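Poetry evening moves to June

The Dodberg reading of seventeenth-century verse will now be held in June, in the upstairs room at Warkitz. Souad Zaki will read from Donne and Herbert, and Octavio Zúñiga has chosen five shorter poems by Katherine Philips - two of them set to music.

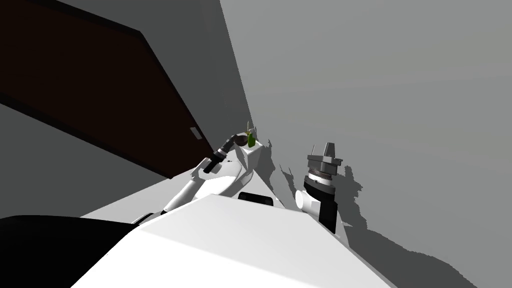
Dark brown door and light gray wall, computer rendering.

Hui-mei Poon's notes on the poets' lives are ready. They run to nine pages and cover birth dates, schooling, patrons and seats in Parliament where there were any. Members who want a printed copy should write to Janaína Camargo. Tickets already bought remain valid for the new evening.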